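3.2 Complaints and station records

Station diaries at Dusach and Alvarado were read for every entry on crowd disturbances. Calado and Saarela coded 400 entries, of which 53 mentioned damage to police property. Two readers coded each entry separately and settled differences by discussion. Entries made after a death in custody were marked — whatever the cause given — and compared with complaints lodged at the district office.

Officers at Alvarado wrote up disturbances the same day. At Dusach the delay was as long as 6 days, and names of those held were often missing. We left out entries with no date. Objects listed in the diaries were grouped as stones, tools, containers and other items; a clear bottle with a round lid is shown in Figure 2. 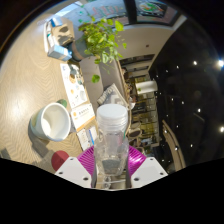 Figure 2. Clear bottle with lid, held upright.

3.3 Interviews with residents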